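Início | Dados | Documentação | Contato

Durnstead-Cozinha: ficha do conjunto de dados

Resumo
O conjunto reúne 2000 demonstrações teleoperadas de manipulação em cozinha, destinadas ao treinamento de políticas por imitação. A coleta foi realizada pelo laboratório Luto em duas cozinhas, com braço Franka Emika e câmera fixa.

A tarefa principal é o manuseio de louça no cesto superior da lava-louças, com a porta aberta e o cesto puxado para fora. Cada episódio dura até 90 segundos. 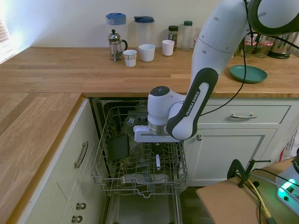
Anotações
Cada episódio acompanha uma instrução em português, as posições das juntas, o estado da garra e um indicador de êxito atribuído por revisor. Episódios interrompidos permanecem no conjunto, com marcação própria.

Limitações
A variedade de louças é reduzida. Objetos transparentes apresentam maior taxa de erro na anotação. Não se recomenda o uso para avaliação de segurança.

Versão 3

Compartilhar (3) | Comentários (2)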